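Tags: Service Robots, Hospitality, Hands-On
Reading time: 3 min

Rivwood opens trial bookings for its room-tidying robot service

Small hotels that have been waiting for a robot willing to deal with the stuff guests leave on the floor can now try one. Rivwood has opened bookings for Flulness, a rental service that puts a two-armed robot into guest rooms for the first pass of a turnover, and it's a lot more fun to watch than any floor vacuum.

The job it takes on is the one that comes before the cleaning proper. Bottles, wrappers, bits of paper, anything that would jam a vacuum or has to be bent down for. Flulness works with an ordinary open trash bag and two grippers, and it goes for one piece at a time. Beds, bathrooms and dusting stay with the housekeeping staff, and Rivwood says it has no plans to change that for the first year.

We spent a morning with the service in a furnished room in Pirnstead, and came away impressed. Carpet litter is awkward. A plastic bottle rolls, a snack wrapper crushes flat, and the gap between a bed and a sofa doesn't leave much elbow room for a person, let alone a machine with two long arms.
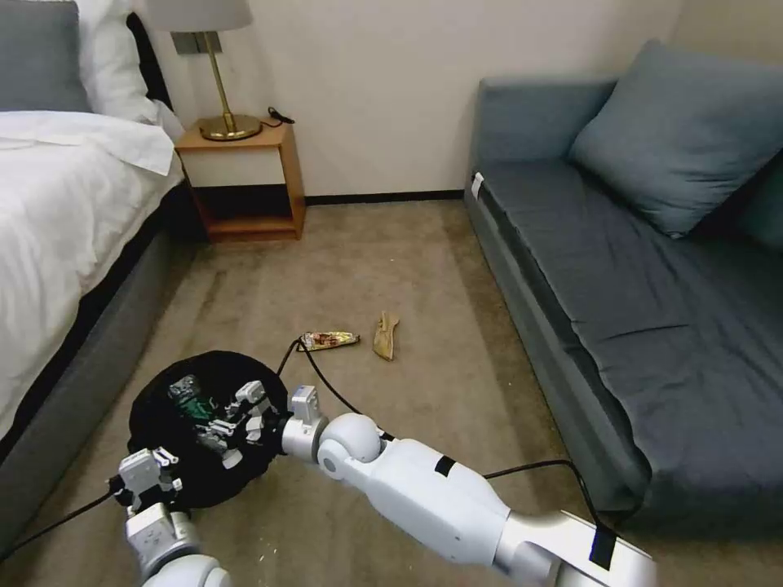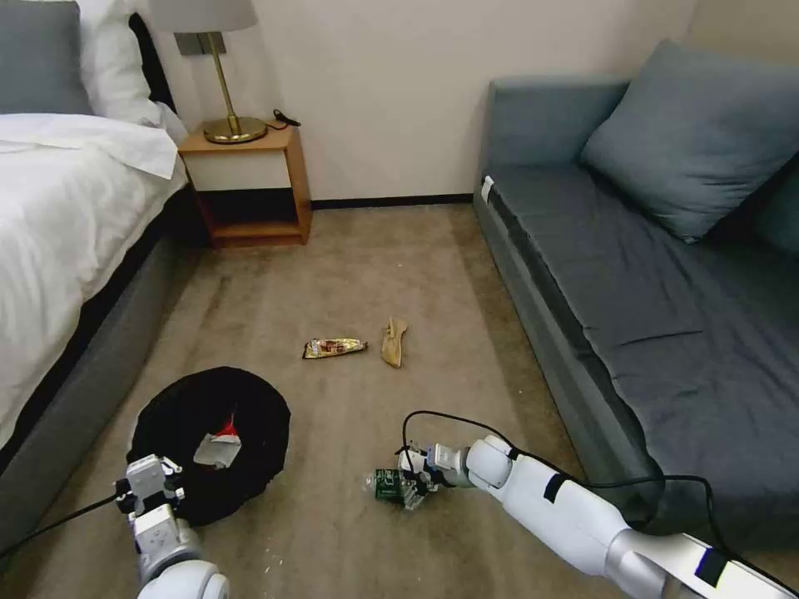
HANDS-ON

Small plastic bottles were the part we most wanted to see. The fingers close on a bottle lying on its side and keep hold of it, and the second arm can stay down by the bag in the meantime. The robot can also take the rim of the bag in both hands, a nice touch in a tight aisle where a fixed bin would always be in the wrong spot.

It isn't quick. Rivwood quotes 26 minutes for a standard room with a normal amount of litter, and a good housekeeper would be through the same floor long before that. The pitch is that the robot can start as soon as the guests have checked out, while staff are still busy on another floor. We can see that working well in a place with long corridors and a short team.

We have a few gripes. The arms carry visible black cables, and we'd love to see those tucked away before the service goes into wider use. Thin, flat things such as receipts are still listed by Rivwood as "best effort". And the robot leaves crumbs and small specks alone, so the vacuum still has to come out afterward -- no surprise there, but worth knowing if you were hoping to skip a step.

Setup is refreshingly simple. The software side comes from Bùi, a small outfit that handles the room profiles, and a new room layout is added by walking the robot through it once. After that it shows up in a list on a tablet, and you tap the room number to send it in. Staff get a message when the bag is ready to be tied off.

The trial runs for 2 weeks and covers up to 52 rooms at a single property. Delivery, setup and a half day of staff training are included, and Rivwood will collect the robot at the end if the hotel decides not to continue. The company has set aside 200 trial places, with the first robots going out in November. Hotels with carpeted rooms are especially welcome to apply -- Rivwood wants as many different carpets as it can get.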